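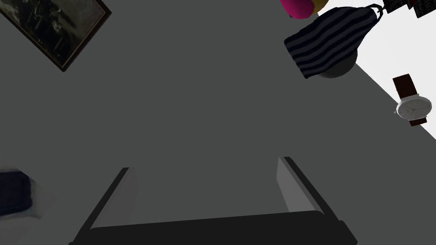
3 结果与讨论:斜放之物与“边上”的边界

3.1 语料概况

两地语料合计得到1,509条方位表述,其中米姆登(Mimden)略多于格里莫夫(Grimov)。两地发音人共30名,均为在当地长大的汉语使用者,访谈在各自家中进行,话题限于日常找东西、放东西和替别人收东西。转写由两人分别完成,分歧处回听录音后商定。我们原先预计“上”“里”“旁边”会占去绝大部分篇幅,最有意思的材料却来自一批使用频率不高的说法:“斜着”“歪在”“朝那头”“角儿上”。它们在以往的方位词研究里常被归入方式状语,一笔带过,而在这批语料中,它们承担了实实在在的定位功能。

3.2 朝向如何进入定位

先看参照物摆得端正的情形。桌子靠墙、柜门朝外,发音人几乎都直接使用“左边”“右边”,很少停顿。一旦参照物本身没有放正,左右就变得不稳。以图1左上方那幅带深褐色细边框的画为例,它斜着平放在灰色的面上,“画的右边”至少可以有两种理解:一种以看的人为准,一种以画自身的边为准。说话人若不想让听话人猜,通常会换一种策略,借用物体的角:

(1) 就在那个角儿尖尖对着的地方,你顺着它看。(米姆登,女)
(2) 本子歪着呢,你别管本子,从你这边数过来。(格里莫夫,男)

例(1)把角当作箭头来用,角的指向提供了一条临时的轴线。例(2)则明确取消参照物的内在朝向,改用听话人的视角。两例的共同点在于,说话人都意识到了两套坐标的冲突,并且主动把冲突说了出来。这种“说破”的做法在米姆登语料里格外活跃,常常伴随“顺着”“对着”这类介词性成分,读起来非常生动!

3.3 “边上”与“边儿上”

“边上”的情形更值得细究。两地都用它表示邻近,也都用它表示物体的边缘部分,但格里莫夫的发音人倾向于用儿化与否来区别这两个意思:“桌子边上”多指桌子附近,“桌子边儿上”多指桌面靠外的那一条。请看一段连续的对话:

(3) 甲:钥匙在桌子边上。
 乙:地上没有啊。
 甲:边儿上,边儿上!快掉下来那儿。

乙先在桌外寻找,甲随即以儿化形式纠正,整个过程没有出现任何元语言解释。哈特利(Lacey Hartley)在讨论初稿时提出,这里起作用的也可能是重音,儿化只是附带出现。我们重新听辨了录音,纠正语境中的“边儿上”确实全部带有对比重音,因此这一意见目前无法排除。要把两个因素分开,需要设计儿化而不重读的句子,请发音人判断,这项工作已于6月在格里莫夫开始。

3.4 与既有分析的关系

柯克高(Bergþóra Kirkegaard)主张,参照框架的选择发生在选词之前,说话人先定视角,再找词。我们的材料大体支持这一看法,但有3条表述似乎走了相反的路线:说话人先说出“右边”,停顿,再补上“我这个右边”。词已经出口,视角才随后确定。数量虽少,却让人兴奋,它们提示视角可以在话语展开时调整,先后次序也许比现有模型设想的要灵活。

需要说明的是,自我修补的成因很多,听话人的目光、手势都可能引发补充,而本次调查只有录音。下一节转入奥坎波(Ocampo)的儿童语料,那里的“我这个右边”出现得更早,用法也更放得开。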